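4.2 How viewers rated the archive footage

We were delighted by how strongly viewers took to the home movies in Skidance, a documentary that tells most of its story through old tape. Our 65 participants watched the film in 2 sittings and left 2645 comments, and the liveliest of them cluster on scenes with no narrator at all! Clustemano sorted the comments by topic, and we then read 200 of them by hand to check its groupings. Viewers wrote warmly about shaky zooms, half-heard jokes and long silences, while the polished studio interviews drew short, polite notes. We find this a wonderful result for editors who worry that rough tape will lose an audience. Figure 3 shows a rendered kitchen view.

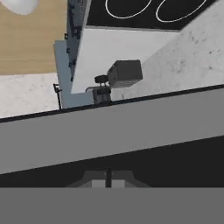
Figure 3. Simulated kitchen, seen past a gray gripper finger.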